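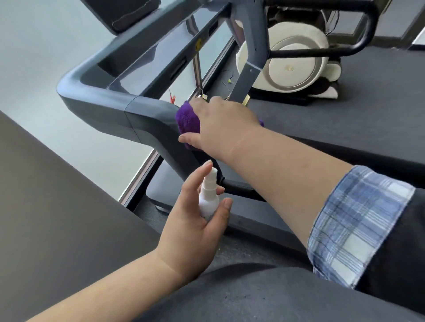 Do-yoon Yeon wrote to me after the January talk and said the first month is easy, it's the second one that loses people. I'd like to start from that tonight.

Slide 2. Why members leave. We sent the leavers' form to 700 people at Cekalthorpe. Most who replied gave the same answer: they missed a week, then felt awkward coming back. Price came a long way down. Pause here, ask who has had a membership they didn't use.

Slide 3. What we changed. Shorter induction, 40 minutes. A second session booked before they leave the building. A phone call after a missed week, made by whoever did the induction. No scripts. Texts didn't get answers so we dropped them.

Slide 4. Small things members mention. Clean handrails, working lockers, music they can talk over. Don't spend long on this one.

Slide 5. Bakus site. Bigger, 2000 members, and the calls were harder to keep up. Staff rota is the problem there. Say so plainly if asked.

Skip slide 6 if we started late.

Slide 7. What to try on Monday's list: ring five people who haven't been in. Write down what they say in their own words.

Questions. Handouts are by the door.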